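Office diary, Skerard Residents' Hall
Saturday, evening

The annual supper was held in the main hall and was attended by 70 residents, six fewer than had replied. Doors opened at half past five. The soup was supplied by Wornetti and the bread by Prerkora, whose delivery arrived late but complete. Grace was omitted this year at the request of the residents' meeting.

Receipts from tickets and the raffle came to £557, of which £200 has been set aside for the roof over the side passage. The remainder will go to the winter lunches — the Monday sitting in particular, which is now full every week.

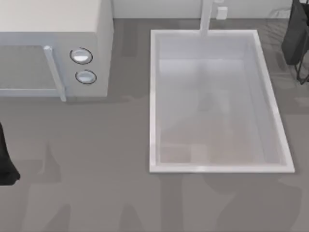

A resident from Saengthong Court asked whether the lunches might begin at noon instead of half past twelve, as the last bus up the hill leaves at ten to two and the pudding is often missed. The request was noted and will be put to the next meeting.

Chairs were stacked by nine o'clock. Two tablecloths are to be laundered, and one umbrella, dark green, is held at the office. The side door is still sticking — the joiner has been written to again. Hall locked at twenty to ten.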